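Ticket 104 – Campaign print counter reads zero for every candidate
Sandcombe Student Union, elections help queue
Opened by: Zineb Saber
Product: Sivero Elections (print module, public dashboard, hallway screens)
Priority: High (set by me, lowered to Normal by the system, set back to High by me)
Opened: 21st October
Status: Open

What I expected

Election rules give each slate 500 sheets of printed paper for the whole campaign. Everything past that is supposed to go on the hallway screens. The union bought the Sivero print module to keep track. A candidate prints on any campus machine, the sheets come off the allowance, and the public dashboard shows what's left.

What I got

Every slate on the dashboard has its full 500 left. Above the table there is a green leaf and the words "This election is paper-free so far."

I walked from the library to Metwally Hall this morning and the stairwell is papered from the first landing up. There are flyers under the windshield wipers in the lot and handbills going to mush in the storm drain by the bike racks. I'm not accusing any one slate. From what I saw they are all at it. But a dashboard that says paper-free over that stairwell is wrong, and the union has linked to it from the election home page.

Steps already tried

Reloaded the dashboard in two browsers and on my phone. Same leaf.
Logged out and back in with the observer account.
Checked that the module is switched on for this election. It is.
Checked that the slates are registered in the print module under the same names as on the ballot. They are.
Read the help page called "My counter is not moving." It told me to wait overnight. I had already waited overnight.

Reply from Sivero support

Thanks for reaching out. The counter is working as designed. It records print jobs which the user marks as campaign material in the print dialog. If no jobs have been marked, the counter will stay at zero. We suggest reminding candidates to mark their jobs. May we close this ticket?

Zineb Saber

No, please don't close it.

So the limit applies to anyone who volunteers to be limited. A candidate who ticks the box uses up sheets, and one who leaves it blank has the full allowance until polls close. I'd like to know who looked at that design and thought it would hold up in an election.

I also don't fully believe the explanation. One candidate told me she has been ticking the box every time and can show me her job history. If that's right, the counter isn't even catching the honest ones. I'm going to test it myself before I accept "as designed."

Test log

Test A. Printed a one-page test flyer from a library computer, box ticked. Printer produced it. Dashboard unchanged after an hour. Job history shows the page under my name with the word "campaign" next to it, so the tick was saved somewhere.

Test B. Same flyer from my laptop over the campus network, box ticked. Same result.

Test C. Put the flyer on the glass of the copier in Gedham Hall and made a copy. There is no box at all on the copier. No entry in the campaign column, and there couldn't be.

Test D. Asked for the nightly export that is meant to feed the dashboard. The file exists, it has today's name on it, and it has a header row with nothing under it.

I read that as two separate faults. The first is the design, where the counter trusts the tick box and can't see copiers. The second is a plain bug, where even the ticked jobs never make it into the export. Support's reply covered half of the first and none of the second.

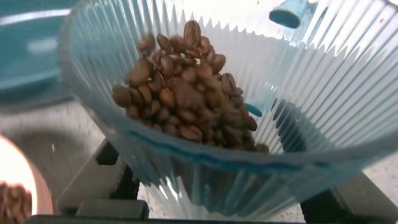
Nouhaila Gaber: I can confirm the empty export from my side. The file has been empty every night of this campaign. I'd be careful about saying the module is broken, though. The practice election worked fine and the pages came through the same afternoon, so something changed between then and now. Can you check which cost code your test jobs went out under? In the practice run everybody printed on the union's code. Candidates now print on their own balance.

Zineb Saber

Checked. My jobs went out under my personal balance, like any student's would. I reran Test A on the union code and it came through. The dashboard now says the observer account has used a sheet, and the leaf has gone gray.

So the module only looks at jobs paid for by the union. No candidate's job is paid for by the union. The practice election passed because staff did all the printing in it, which tells us it was tested by the only people who will never be subject to it.

I'll give Nouhaila credit for the cost code. I would have spent the rest of the afternoon on the tick box.

Questions for Sivero:

Can the filter be changed to include personal balances?
Will it pick up jobs already printed, or only new ones?
Is there any way to include copiers?
Can the sentence with the leaf be taken down today, whatever happens with the rest?

Reply from Sivero support

Thank you for the detailed notes. We can change the filter. Past jobs can be brought in if the print server has kept them. Copiers are not supported in this version. The wording on the dashboard is part of the standard theme and cannot be edited by the customer. We have passed your feedback to the team.

Zineb Saber

Then please have the team edit it. It's a factual claim about a live election and it is false. Somebody will quote it. The union quoted it in its own newsletter last week, with a line about how many trees had been saved. I wrote to ask where the tree figure came from and was pointed to the dashboard.

On past jobs, the print server keeps them through December, so they should all be there. Please bring them in.

Second issue, same ticket (I was told not to open another)

The hallway screens. The whole argument for cutting paper was that every slate would get equal time on the five screens. Candidates are telling me that is why they went back to flyers. I was ready to call that an excuse, so I went and stood there.

The screen at the library entrance shows the campaign posters in a loop, and it does go through every slate. The one in Metwally Hall shows the first slate in alphabetical order and stays on it. The one in Gedham Hall shows a notice about a parking permit deadline that has passed. The cafeteria screen is on but has gone to a login page. The one by the gym is facing a stack of chairs and I couldn't tell you what it's showing.

One screen in working order, then. I don't like the flyers in the drain any more than the next person, and I voted for the paper limit when it came up. But if you tell people to stop printing and give them a login page in exchange, they are going to print. I'd be curious to know whether anyone checked the screens before the limit came in.

Tried: restarting the Metwally Hall screen at the wall. It came back, ran the loop once, and stuck on the first slate again. Sent the observer login to the cafeteria screen. It was refused with "too many devices."

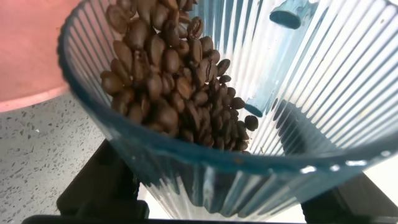 One of the candidates wrote in to say that the stuck screen has been raised twice already, once by her slate and once by the slate it favors, who were embarrassed about it. She would take her posters down tomorrow if the screens ran, she said, but she wasn't going to be the only one to do it, and she had no faith that a sheet count brought in this late would be used fairly against anyone.

Zineb Saber

Adding that to the ticket with her permission. I think she has a point on the last part. If the past jobs come in and some slates turn out to be well over 500, the union will have to decide what to do about a limit it told everyone they hadn't touched. That is outside this queue, but whoever makes the decision should see Test C first. A slate that used copiers will look clean and a slate that used printers will not, and the number won't tell you which was which.

Nouhaila Gaber

"Too many devices" is a license limit and I can raise it from here. Done. The cafeteria screen should pick up the loop when it next checks in. Metwally Hall is a different problem, the loop file on that player is an old copy with only one slide marked as active. I've pushed the new file. Can you look at both in person? The admin page says they're fine, but it said that before.

Zineb Saber

Looked at both. Cafeteria is running the loop. Metwally Hall has run it all the way through several times while I ate lunch in front of it, so I'm calling that fixed for now. Gedham Hall still has the parking notice. The gym screen is working fine and still facing the chairs. I've asked facilities to move them.

One more thing while I'm in here. The dashboard footer says 3472 students are "taking part in a greener election." That is the full voter roll. Voting hasn't opened, so none of them has taken part in anything yet. Same theme, same wording I can't edit. Please pass it to the same team.

Reply from Sivero support

Filter change is live. Import of past jobs is scheduled for tonight. The leaf and the footer text have been hidden for your site as a one-time courtesy.

Zineb Saber

Confirmed that the leaf and the footer are gone. I'll check the export in the morning and compare it with the job history of the candidate who kept hers. If the two don't match I'll post the difference here.

Still open:

Gedham Hall screen
Import of past jobs, not yet seen
Copiers not counted, and no plan from the vendor
Newsletter correction, asked for, no answer

Status: Open, waiting on vendor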